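2024年5月14日，阴，下午转小雨

早上到工作间的时候窗户没关严，靠窗那张台子上潮乎乎的一层，先拿旧毛巾擦了一遍，又把昨晚压着的那本册子从压板底下请出来看了看。还好，书脊没有走样，扉页那一角也服帖了。我本来以为至少要压到周四，现在看来可以提前进下一步。泡了茶，坐下来把这几天攒着没写的东西一并记了，免得Ileana回来问我，我又要翻口袋里的小纸条（上次那张写着浆糊配比的纸条，最后是在洗衣机里找到的，已经不能看了）。

先说手上这一件。Bilyk家送来的那套账册，一共两本，布面，四角包皮，内页是机制纸，发黄发脆，边上一碰就掉渣。家里人说祖父当年开杂货铺，每天打烊以后记一页，什么酱油、灯芯、鞋钉，记得清清楚楚，偶尔还在页脚写一句天气。我翻的时候忍不住多看了几页，有一天他写“雪大，无人来，早睡”，看得我心里暖暖的，半天没动手。修东西最怕这个，一看进去，一个上午就没了。

厚的那本有674页，我用铅笔在衬纸上做了页序记录，拆之前逐帖对过，没有缺页，只有第三帖和第四帖之间夹了一张散的收据，单独装了无酸纸袋，放在盒子最上层，袋子外面写了原来的位置。请以后动这个盒子的同事千万不要顺手把袋子换地方，要归回原处的。

书脊的老胶是动物胶，硬得像糖壳，颜色很深，有些地方已经自己裂开了。我这次没有用刮的，用的是甲基纤维素调成的厚糊，敷上去，盖一层保鲜膜，等它慢慢软下来再用骨刀轻轻推。头一回等的时间短了，推下来一小块纸纤维，心疼得不行，后来每一段都多等一会儿，推下来的胶就是一整条一整条的，很干净。我的体会是敷料宁厚勿薄，薄了干得快，反而把胶又粘回去。还有，敷的时候书脊两侧一定要用吸水纸挡好，潮气往书芯里爬是很快的，第二帖靠脊的地方就有一道很淡的水印，是我挡得不够紧，怪我。已经在修复记录里写明了。

浆糊这边，还是用小麦淀粉。Petro前阵子一直劝我试试Peltident那款现成的，说省事，我也试了一小罐，黏性是够的，干了以后手感稍微硬一点，用在包角的皮子上蛮合适，用在薄皮纸上我就不大喜欢。当然也可能是我自己煮惯了，舍不得那只小铜锅。煮浆糊这件事，说起来没什么学问，就是站在那里搅，可是搅着搅着人就静下来了，一天里我最喜欢的就是这一段。今天这一锅煮得略稠，过了两遍筛，第一遍用粗的，第二遍用马尾筛，过完以后像酸奶一样。取了一半加水调稀，专门用来上皮纸，另一半留着稠的，做书脊衬。
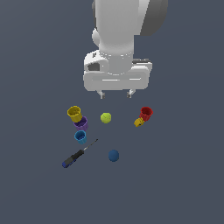
补纸这一步，我给每一帖的外折都加了一条皮纸。最外面那张折缝基本都断了，里面几张还勉强连着，所以只补外折和最里折，中间的能不动就不动。纸条是手撕的，用水笔画一道线，再沿着线慢慢撕开，毛边会长出来一点点，贴上去以后摸不出台阶。颜色我挑了很久，柜子里那卷偏白，贴上去太扎眼，最后用了Ileana去年十二月染的那一批，她拿红茶和一点点赭石调的，当时我还笑她像在做卤蛋，现在我要认错，那个颜色跟账册的纸放在一起，真是再好没有了。剩下的不多了，等她回来要央她再染一批，顺便把配方写下来，不能老是靠她的手感。

到中午补完了前半本。补好的帖子夹在吸水纸和无纺布中间，一层一层码起来，上面压薄木板，再放那块铸铁。吸水纸要勤换，我是喝完一杯茶换一回，这个计时方法不科学，但是很灵，因为我喝茶的速度很稳定。

中饭是Petro从家里带来的甜菜汤，他分了我一大碗，还有黑面包。我们坐在走廊上吃，聊到缝线的事，聊得久了点。他主张用原来的孔、原来的缝法，哪怕原来的缝法有点偷工减料；我的意思是孔用原来的，但是头尾两个锁线的地方可以加一道结，这样翻的时候受力均匀些。他说你加了一道，以后的人就会以为杂货铺老板当年请的装订师傅手艺那么好。我说那写进记录里不就行了嘛。他说谁看记录。我说我看！两个人笑了一场，最后各退一步：第一本照原样缝，第二本因为原来的线已经断光了，加结，记录里写清楚。我觉得这样处理是妥当的，先记在这里，等Ileana看过再定。

下午雨下起来了，屋里湿度计走到67，比我喜欢的高了一截。除湿机开了，门也关上。湿度高的时候浆糊干得慢，急也没有用，于是就把缝线的准备先做了。麻线用的是中等粗细的那一卷，过了一遍蜂蜡，过蜡不要贪多，线在蜡块上拉两回就够，再多就会起小疙瘩，穿孔的时候卡住，一用力，纸就豁了。线太粗书脊会鼓得厉害，太细又吃进纸里去，我拿了几张同样厚度的废纸折了个假书芯试缝，鼓起来的弧度跟原来的封面壳子对得上，就定了这个粗细。假书芯放在我抽屉里，谁想看可以拿去看，看完请放回来，里面还夹着我的针。

封面壳子的状况也说两句。布面是墨绿的，磨得发白的地方集中在右下角，想来就是祖父每天晚上拿起来的那只角。我跟Bilyk家的女儿通过电话，问她要不要染回去，她想了一会儿，说不要，就那样留着。我听了很高兴，我也是这样想的，可是这种话总得由家里人来说。所以布面只做表面清洁，用软刷和橡皮屑，松开的布边用稠浆糊回贴，包角的皮子缺了一块，用小羊皮削薄了垫在底下补，再按旁边的颜色淡淡地染一层。

说到削皮，我那把刀又钝了。上个星期在Prastik买的磨刀石，粗细两面，说是够用，可是细的那面我总觉得不够细，磨出来的刀口在放大镜底下还是毛毛的。后来翻出一块3000目的水石，是从前师傅留下的，泡透了再磨，推几十下，拿废皮子一试，顺得像切豆腐。磨完在皮带上抹一点研磨膏再荡一荡。年轻同事如果觉得削皮难，多半不是手的问题，先把刀磨好再说。削的时候皮子底下垫石板，不要垫玻璃，玻璃太滑，皮子会跑，我左手拇指上那道小疤就是这么来的，陪了我好多年了。

四点多的时候换了一轮吸水纸，顺便看了看早上补的那几帖。第一帖到第五帖都好，平整，皮纸服帖，对着灯看过去没有气泡。第六帖有一条稍微起了皱，是刷浆的时候刷得太湿，纸条自己伸长了，贴下去以后又缩回来。我用湿棉签润开，揭下来重新贴了一条。揭的时候顺着纸的丝缕走，很听话。这里提醒自己一句：刷完浆先在吸水纸上放一放，吸掉多余的水分，再拿镊子提起来贴，不要图快。这句话我每本笔记里都写过，每年还是要犯上几回。

账册里还有一样东西没想好怎么办。后半本有几页用的是紫色的复写铅笔，遇水就化，一化就是一大片紫。我拿最小号的棉签在一个不要紧的墨点上试了一下，马上就晕开了，吓得我赶紧拿吸水纸按住。所以那几页肯定不能用水性的浆糊直接上。想到的办法是事先在皮纸上涂好一层胶，晾干了备用，用的时候拿酒精活化，水分就少得多。可是酒精对这种颜色也未必就安全，得先拿别的废纸试。Clilside那边的人以前修过一批信，遇到过同样的铅笔，我写了封邮件去问，请他们方便的时候告诉我用的是哪一种胶、浓度多少。在等到回信之前，那几页一律不动，我在外面包了一层纸，写了“勿湿”两个大字，用红笔写的，应该看得见。

盒子也要早点定下来做。两本尺寸不一样，厚的那本放平，薄的那本放在它上面会压，所以我想做成一个盒子里两个格子的，中间用卡纸隔开，收据的小袋子在盖子里面另做一个插口。灰卡纸还有几张大的，够用。布料的话，柜子最底下有一块墨绿的，跟原来的布面有点像，但又不完全一样，我倒觉得正好，一看就知道哪个是旧的，哪个是新做的。先裁了纸样，放在大台子的左手边，上面压了我的茶杯垫，风吹不走的。

家里人问过什么时候能取，我没有把话说死，只说慢慢来。她在电话里讲，她母亲眼睛不好了，可是一直惦记着这两本册子，想再摸一摸。我放下电话以后坐了一会儿。要是能赶在老人家生日之前送过去就好了，不过生日是哪天，我竟忘了问，明天补问一声。

收工前把铜锅洗了，剩的浆糊装小罐放进冰箱第二层，罐子上贴了日期，过了三天就请倒掉，不要舍不得。马尾筛冲干净以后竖着晾，上回有人平放，底下闷着，闻起来一股酸味，我洗了好几遍才洗掉。除湿机的水箱倒过了，今晚让它开着，门口的窗我亲手关的，又回头看了一遍。

明天要做的：补第七帖往后；第二本的孔位描下来；给Petro还他的汤碗（洗好了，在水池右边）；看看邮件；如果天放晴，把那几块压板搬出去透透气。削好的皮子在石板底下夹着，先别动它。

又及：刚要锁门，Ileana来电话，说火车晚点，后天下午才到，让我别等她开箱子，先看纸。我说纸我早看过了，颜色好得很，她在那头笑得很大声，说那当然。她还带了一包那边的楮皮回来，说比我们常用的要软。我现在就想摸一摸了。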